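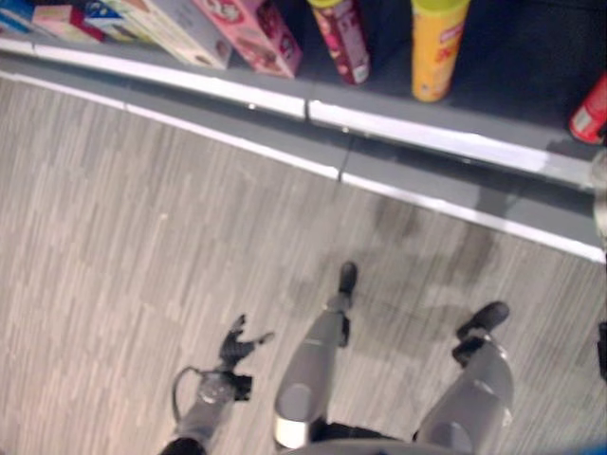

Goltura will lease a small shop a humanoid shelf assistant for 2,778 a month, with a 14-day trial before you sign. I think most shops should take the trial, and I think most of them should then wait a year.

I say that as someone who spent years filling shelves. The sales sheet talks about hours saved. It says very little about what those hours are made of. A good deal of a filler's shift is spent bringing stock to the front edge, standing up what has gone over and turning labels round.

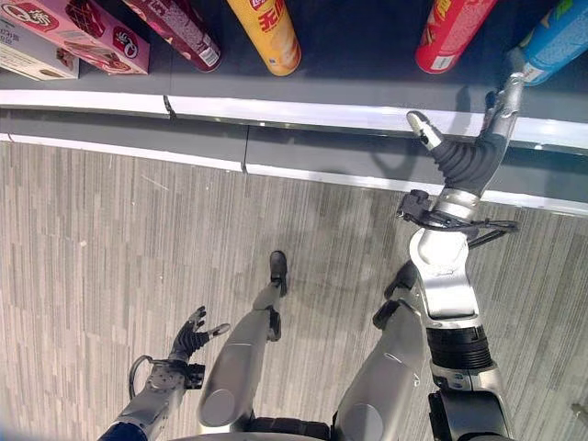

Low shelves are the test I would set any machine like this. People hate them, backs suffer for them, and customers leave them in a mess. Tubes are the worst of it. A maroon canister lying with its end to the shelf edge, and a yellow one beside it in the same position, are ordinary sights in a snack aisle, and a hand has to deal with each differently from a box. Goltura's offer covers 16 product shapes, and any more are charged as extras. A corner shop gets through that many before the crisps run out.

Delphine Brannigan, who handles leasing at Goltura, told me the list will grow. Perhaps it will. Kidus Abera runs a shop in Clistard and had the trial in September. He liked the hands and disliked the contract, which ties him to 160 hours of use a month whether he needs them or not. 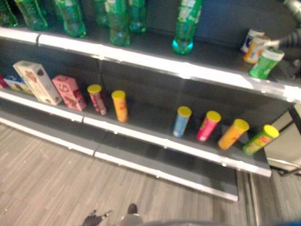 Drinks on the top shelf, snack boxes and tubes in the middle, bottom shelf empty.

My advice to Goltura is to sell it by the shift. A shop that wants help on Thursday night, after the delivery, should be able to pay for Thursday night.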